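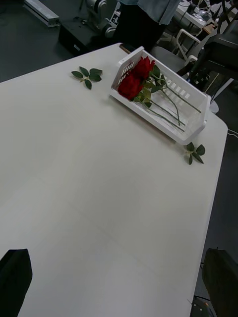 Speaker notes - Faux Flowers for Small Rooms
Peadar Ó Néill, June 19, 2022

Slide 1
Say hello and wait for the back row to sit down. The talk is 20 minutes, then questions. Phones on silent, please.

Slide 2
Roses first. They're the stem most people buy and the one most people put away badly. Red shows the dust less than white but it fades sooner on a sunny sill. Turn the vase every couple of weeks.

Slide 3 - storing them
A white plastic basket with slots in the sides does the job. Low front, so you can lift a stem out without dragging it past the others. Lay the roses down with all the heads at one end and the stems running to the other. Heads pressed against the end panel will flatten a bit if left for months. Steam from a kettle brings the petals back - hold them well above the spout.
Don't straighten every stem before it goes in. A bit of a curve looks better in the vase later.

Slide 4 - loose greenery
Leaves come off. Keep the sprigs. I put mine on the table beside the basket while I sort, then decide which go back on a stem and which go in the odds tin. Push-fit ones only need a firm twist. For the rest, a dab of clear glue, left overnight.

Slide 5 - the table
Work on something pale and clear. You'll see dropped bits straight away. Wipe down before and after.

Slide 6 - costs
The hall display at Gamage took 240 stems and we reused 100 of them in October. Pass the price sheet round here. Don't read it out.

Demo
Three stems, narrow vase, shortest at the front. Bend the wire with your thumbs, away from the face. Ask for someone to come up and try the second vase.

Questions
Likely ones: washing (cool water, drop of washing-up liquid, hang upside down), cats, whether to spray scent on them. I say no to scent, it marks the fabric.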